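Search this board
Enter keywords
Last updated: Sunday
Reading time: 3 min

Hand-held gripper demos in homes: surface and start-position rules

torque_ledger
We're revising our internal collection standard for hand-held gripper work in lived-in homes and I'd like comments before it goes out. Current draft, clothing and soft goods section:

4.1 Jaws fully open at the start of every take. No contact with the item.
4.2 Both finger pads visible before the first move.
4.3 Work surface to be matte. Glossy covers removed or masked.
4.4 Personal items in the background to be cleared or logged.
4.5 Maximum 28 takes per surface before the operator changes rooms.

4.3 is the one I expect trouble over. The Urnovine crew have already said they won't follow it.

pallet9
I'm with Urnovine. Half the dining tables we get offered have clear plastic over a cloth. If you strip it off you are recording a table the household never uses. The policy then meets plastic on day one of deployment and you've trained it on none.

torque_ledger
Understood, but we rejected 37 takes from the Mullaron batch in October. Window glare wiped out the surface texture and tracking drifted. Those takes cost the same to record as good ones.

hexkey_south
Was that glare or exposure lock? We had the same symptom on the Clusberg units and it went away once exposure was locked on the work area before the operator lifted the tool. Glare over the far end of a table is tolerable. Glare under the fingers is the problem. I'd rewrite 4.3 as "no specular reflection within the reach area at start" and leave the cover alone.

pallet9
That wording I could live with. It can be checked from the first still, too.

mireille_qa
Reviewer here. I disagree slightly. A start check tells you nothing about the rest of the take. Clouds move, and the operator shifts their wrist. I'd want the check at start and at release – 2 stills per take, stored with the log. Otherwise we are passing things on the strength of one good moment.

hexkey_south
Two stills is fine if they're pulled automatically. If operators have to do it by hand they'll skip it by lunch.

torque_ledger
For reference, a start still I'd like opinions on against 4.1 to 4.4. Soft item, peach fabric, patterned cloth under a clear layer.
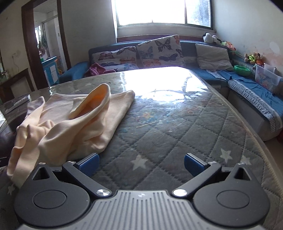 Start position, fingers open, fabric to the left. Strong window reflection at the far end.

mireille_qa
4.1 pass on jaw position. 4.2 pass, both blue pads are in view. 4.3 fails as drafted and passes under hexkey's wording, as the table between the fingers still shows its pattern. 4.4 depends on what's in the log. I can see soft toys on the sofa back, butterfly pillows and a doorway into the next room. None of that worries me if it's listed.

pallet9
I'd query 4.1. The lower edge of the fabric runs behind the left finger. From one still I can't tell whether they are touching or just lined up. "No contact" isn't something you can verify at that angle.

mireille_qa
Fair. Change my 4.1 to "not verifiable". The clause needs a visible gap, or it needs to come out of the still check and go to the force log.

torque_ledger
I'd go with visible gap. Not every tool we use has a force log. Proposed text: "Clear surface visible between the item and the nearer finger at start."

hexkey_south
Too strict for bunched garments on small tables. You'll end up with operators pushing the item away before every take, and then all your starts look the same. The Hellström guide has this fault and their first 113 takes were close to identical.

torque_ledger
Then "where the table allows". I know, QA hates that phrase.

mireille_qa
QA does hate that phrase. Put a minimum share on it per session and I'll sign.

pallet9
And 4.5? Nobody has touched it. Changing rooms means recalibrating, and that's a quarter of an hour each time for us.

torque_ledger
Leaving 4.5 for the next revision. I'll post new wording for 4.1 and 4.3 tonight.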